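Progress report to the Levivport Fund, 18 July 2023
Project: Flustov well monitoring

Water levels are now logged at 20 private wells in the Flustov catchment, up from six in February. Loggers record depth and conductivity every 30 minutes. Data are downloaded by hand at each visit and checked against a dip tape.

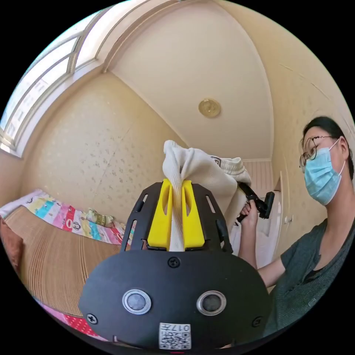 *Black gripper, label 017*

## Data quality

Two loggers drifted after installation and were replaced under warranty. Their records before replacement have been flagged and left out of the seasonal averages. Conductivity readings at the lower wells remain noisy, probably from road salt, and will be compared with lab samples in the next period.
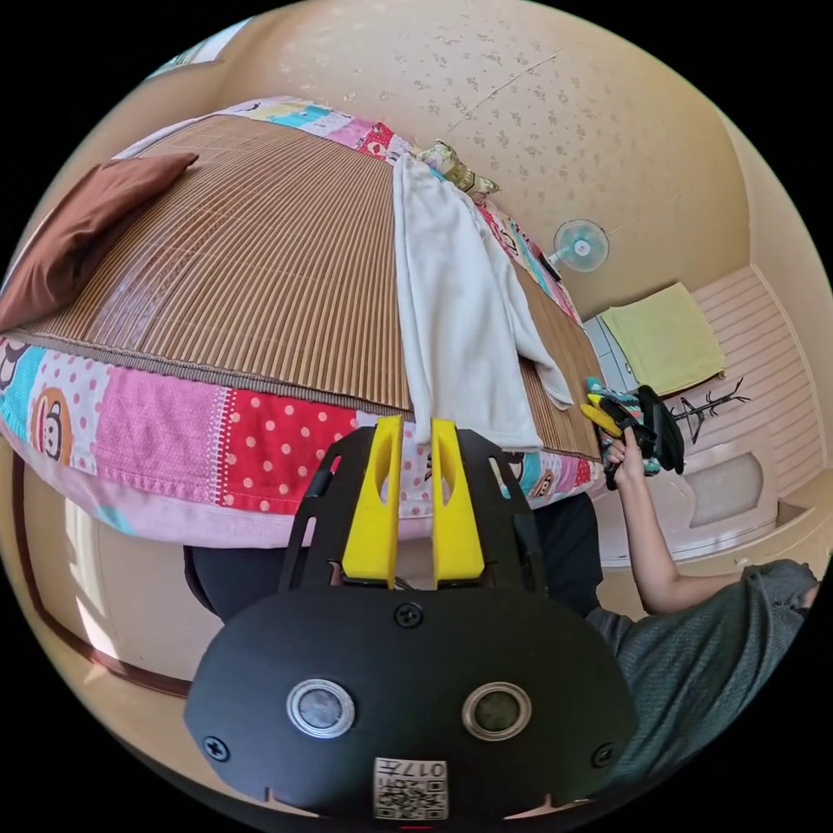
Jurgita Rebane

Landowner access is settled for all wells except the pair north of the Isah road. The owner has asked for a revised liability letter, which Caltach is drafting. Fieldwork there is on hold until it is signed.
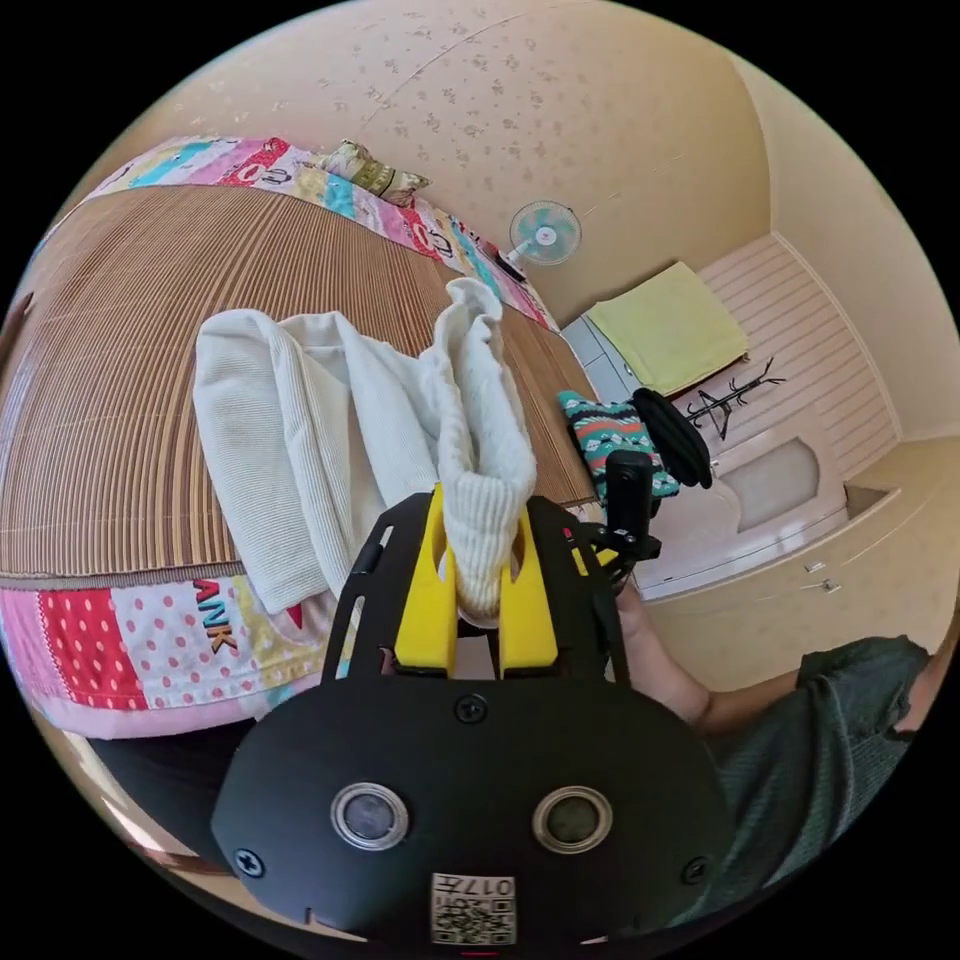

**Will the delay affect the final water balance?**
The northern pair is outside the main recharge area, so the balance can be closed without it, with a wider error margin.

## Spending

Equipment costs are within budget. Travel is almost 200 euros over, owing to repeat visits for the failed loggers,

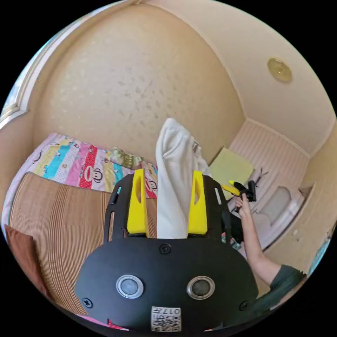 and the difference will be moved from the printing line, which has not been used. No change to the total grant is requested. Ilze Kazlauskienė will send the receipts separately.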